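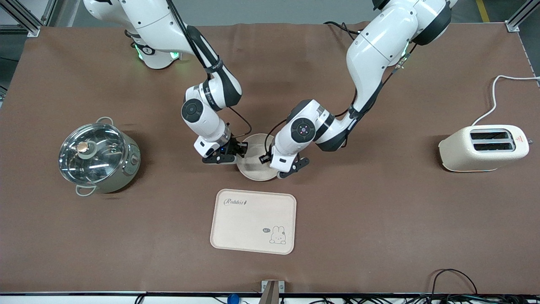 2023-03-28

Batch 30, dark abbey-style ale, second attempt at the Woluta recipe.

Mash in at 8:15. Held the first rest longer than last time, as Riet wanted. Iodine test clean. Runoff was slow again after the first half. I cut the pump back and let the bed settle for 10 minutes, then it ran fine. Next time crush a little coarser, the rollers are still set for the wheat beer.

Dark candi syrup from Verschueren, new drum. It pours thinner than the old one and smells more of raisin than of toffee. Used the same weight as before. Someone should do a side by side with what is left of the old drum before it gets thrown out. It's on the bottom shelf next to the caustic.

Boil 100 minutes. Hops as on the sheet, no changes. Topped up once with hot water because we were boiling off faster than planned. Ended with 442 liters in the fermenter, a bit under what I wanted but enough for the bottling run.

Yeast: slurry from the Sirkholm blond, third generation. Looked healthy under the microscope, not many dead cells. Pitched cool and left the jacket off so it can climb by itself. Riet thinks we should cap the temperature. I would like to see one batch go all the way up first. The November batch was capped and it came out clean but dull, with almost no fruit, and it stalled before it was dry. We agreed to leave this one alone unless it starts to smell of solvent.

Tasted the November bottles again over lunch. Carbonation is good now, fine foam, holds to the bottom of the glass. Some sherry in the nose that wasn't there at the last tasting. The bottle from the back of the warm room was flatter than the other one, so check the caps on that crate. Riet Geerts prefers it to the fresh one. I still find it thin in the finish.

Brultomari called about glasses, wants an answer on the stemmed ones. Not decided.

To do:
Gravity and temperature tomorrow morning and again before closing
Reset mill gap
Clean the heat exchanger backwards, flow was down at the end of cooling
Order bottling yeast, last packet is past date
Label the slurry jars, two in the fridge have nothing on them

Airlock was still quiet when I left at six.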